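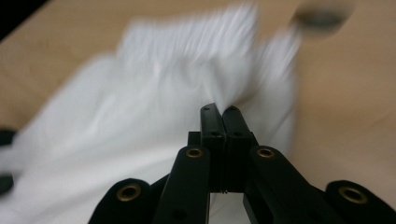
Section 2. Setting Up the Undico Steam Iron

The Undico steam iron is supplied ready for use on a padded ironing board that meets the height and stability requirements given in this section. Read the whole section before filling the water tank. An ordinary table may be used for sorting and folding laundry, and a light wooden tabletop with a white cloth spread over it is a convenient place to look for stains before pressing. Such a table must not be used as an ironing surface. Heat and moisture pass through a single layer of fabric and may mark the wood or lift its finish.

Before first use

1. Remove all packing material, including the clear film on the soleplate and the cardboard sleeve around the cord.
2. Compare the rating plate on the heel of the iron with the supply in your building. The model described in this manual is made for 240 volts only.
3. Inspect the cord and plug along their full length. If there is any damage, do not connect the iron. Contact Willia Customer Service at the Morkstead office.
4. Wipe the soleplate with a soft, damp cloth and dry it completely.
5. Set up the ironing board on a level floor, within reach of a wall outlet. The cord should hang freely and should not cross a walkway.

CAUTION: Do not use an extension cord that is wound on a reel.

Filling the water tank

1. Make sure the iron is unplugged and the steam control is set to the closed position.
2. Hold the iron with the tip raised and open the filler cap.
3. Pour in clean tap water with the cup provided. The tank holds 200 milliliters. Do not fill past the MAX line.
4. Close the cap until it clicks. Wipe away any water on the outside of the iron.

NOTE: Do not add starch, perfume, vinegar, fabric softener, or water collected from a clothes dryer. Damage caused by these substances is not covered by the warranty.

Selecting the temperature

1. Check the care label of each garment. Where the label and this manual differ, follow the label.
2. Sort the laundry by temperature. Begin with synthetics, continue with silk and wool, and finish with cotton and linen.
3. Turn the dial to the setting for the first group and connect the plug.
4. Wait until the indicator light goes out. The light will come on again from time to time during use as the iron maintains its temperature.
5. When changing from a higher setting to a lower one, stand the iron on its heel and allow it to cool before continuing.

If the fiber content of a garment is not known, begin at the lowest setting and test an inside seam. Prints, appliques, and raised lettering should be pressed from the reverse side only.

First use of steam

On first use, the steam may carry a slight odor or small white particles. Both are left over from manufacture and will clear.

1. Place an old towel on the ironing board.
2. Set the dial to the cotton position and wait for the indicator light to go out.
3. Open the steam control fully and iron the towel for two minutes.
4. Close the steam control, unplug the iron, and let it cool.
5. Empty any remaining water through the filler opening and refill the tank before ironing clothing.

WARNING: Steam can cause serious burns. Never direct steam toward a person or an animal, and never press a garment while it is being worn.

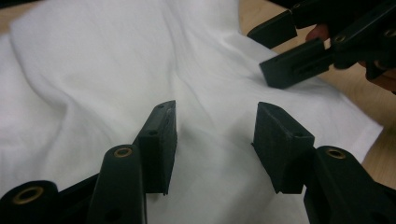 Should the water tank be emptied after every use?

Empty the tank each time the iron is put away. Water left standing inside forms mineral deposits, which can block the steam vents and stain fabric the next time the iron is used.

Storage

1. Turn the dial to its lowest position and remove the plug from the outlet.
2. Empty the tank and leave the filler cap open while the iron cools.
3. Stand the iron on its heel, out of the reach of children, until the soleplate is fully cold.
4. Wind the cord loosely around the heel. Do not pull it tight against the point where it enters the housing.
5. Store the iron upright in a dry cupboard. Do not store it flat on its soleplate.

Questions about set-up may be addressed to Malathi Suvarna, Customer Service, Willia, Morkstead. Please state the model name and the serial number printed on the rating plate. Descaling is described in Section 3, and replacement of the filler cap is described in Section 4.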